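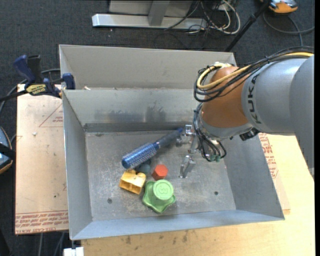

Fig. 4. The arm over the front bin, clamp on the left, test objects on the bin floor.

4. Fixing the bin and running the first picks

By now the arm should be bolted down, powered up and on speaking terms with the Tiravham controller. If it isn't, go back to section 3. We will wait.

What you need

A metal bin with sloping walls
A bar clamp with soft jaw pads
Packing sheet or offcuts to go beside and under the bin
A handful of test objects (see step 5)
Reusable ties

Steps

1. Put the bin on the bench where the gripper can reach all four corners of its floor. Check this with the arm in jog mode at 30 per cent speed. Estimating by eye cost us our first bin.

2. Clamp the bin by an upper corner, on the side away from the arm. Push it hard. If it slides, tighten and push again.

3. Dress the cables along the top of the arm and leave a generous loop at the wrist. Turn the last joint slowly to both ends of its travel and watch the loop. It should open and close without pulling on anything.

Note: Tie the loop loosely. A tight bundle looks very professional until the wrist turns.

4. Open the Cárdenas settings page and enter the bin floor height. On our bench it came out at 696 mm from the robot base plane. Yours will be different, and typing ours in will give you a dent to remember us by.

5. Put in a few objects of awkward and differing shapes. A round hairbrush is excellent: long, bristly and lopsided. Plastic toy blocks are good too. Let some of them touch.

6. Start the Luvel pick routine with the gripper well above the rim, one hand on the stop button. Run 2 picks, stop, and check the clamp again.

Caution: Keep your hands out of the bin while the drives are live, even if the arm has been still for ages and the brush has rolled somewhere annoying. Press stop first, then reach.

Caution: The gripper fingers are metal and so is the bin. If you hear scraping, raise the floor height by 4 mm and go back to step 6. Scratches on the floor do no harm, though shiny ones can confuse the camera under strong light.

Note: Anyone using the Mirker workshop bench should take the clamp off at the end of the session and hang it up – the last three went missing in January.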